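# Table-Task Rules: FAQ

These answers cover the two-arm benches at Ralley. Send corrections to Noura Mansour.

**What can be on the table when a run starts?**
Only the items on the task sheet. For the bowl task, that means the two bowls and nothing else. Put tools, tape and cups on the side shelf.
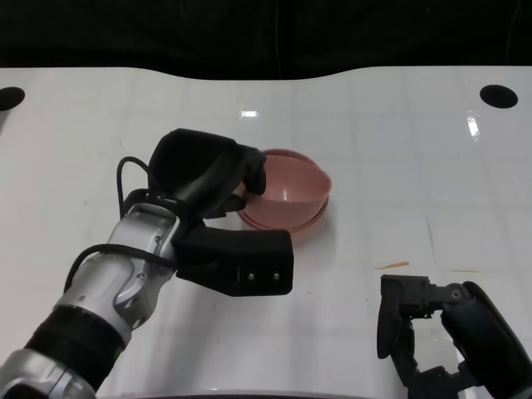 *Bowl task, with the bowls stacked.*

**Do marks on the table matter?**
Small ones don't. Wipe the top at shift change, and log any mark that won't come off.

**How close may the grippers get to each other?**
Keep at least 70 mm between them unless the task sheet calls for a handover.

**When should I check the finger pads?**
Before the first run and again after every 54 runs. Look for worn bumps and loose screws.
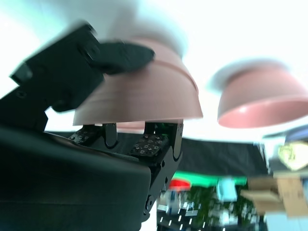 If a pad is worn, change both pads on that gripper - never just one - and write the run number in the log.

**Can I reach in while the arms are powered?**
No. Press the stop, wait for the light, then reach in.

**Who can approve an exception?**
Weidong Han or Shuzhen Gu, in writing. Exceptions expire at the end of the shift.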